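# Drorkby reference manager, one term in

I teach on a philosophy of education module and supervise a handful of dissertations, so most of my working day goes on other people's footnotes. In January the department's licence for our old reference software ran out and we were told to pick our own. I chose Drorkby, mainly on the word of Larysa Hladun down the corridor, who had moved her whole book project into it.

I brought over 1,860 entries. The import took 26 minutes and kept my folders, tags and most of the notes. It did not cope well with edited volumes. Anything with a chapter author and a separate editor came in with the two names swapped, and I spent two evenings putting them right by hand. Translators were dropped altogether, a real nuisance if you cite Continental work and care whose English you are quoting.

Day to day it is quick. Search looks inside PDFs as well as titles, and it finds a half-remembered phrase faster than I can. The word processor add-in has crashed once, during a long chapter, and nothing was lost.
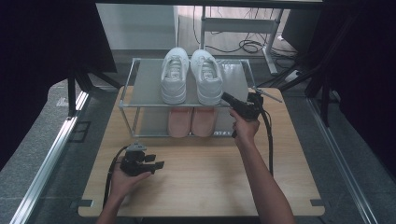 *White trainers up top, pink slip-ons on the lower shelf.*

The citation styles are the weak point. There are plenty of them, but the house style for the journal I edit, a small quarterly called Shenoy, needed changes that the style editor hides behind three menus. Wellington Medeiros, who handles our proofs, gave up and wrote the file in a text editor. His version works. If your journal uses one of the big standard styles you won't meet this problem.

Shared libraries are good for supervision. I set one up for each student and can see what they have added and what they have marked as read. One student asked whether I was using it to check up on her. I wasn't, but it was a fair question, and I have since turned off the reading markers for everyone. The setting is under Group, then Privacy, and it is on by default. I think it should be off.

The cost is 60 pounds a year for a single user. Oko is cheaper and has a nicer reading pane, but its notes can't be exported except as one long file. Drusska, which I tried for a week, has better handling of archives and letters and would suit a historian more than it suits me.

Support answered my question about translators after four days. They said a fix was planned and gave no date. As of the end of term the field is still missing from imports, though you can add it by hand – one entry at a time.

I have renewed for another year. Anyone starting with an empty library should be happy with it, and anyone with a large old one should set aside a weekend and check the edited volumes first.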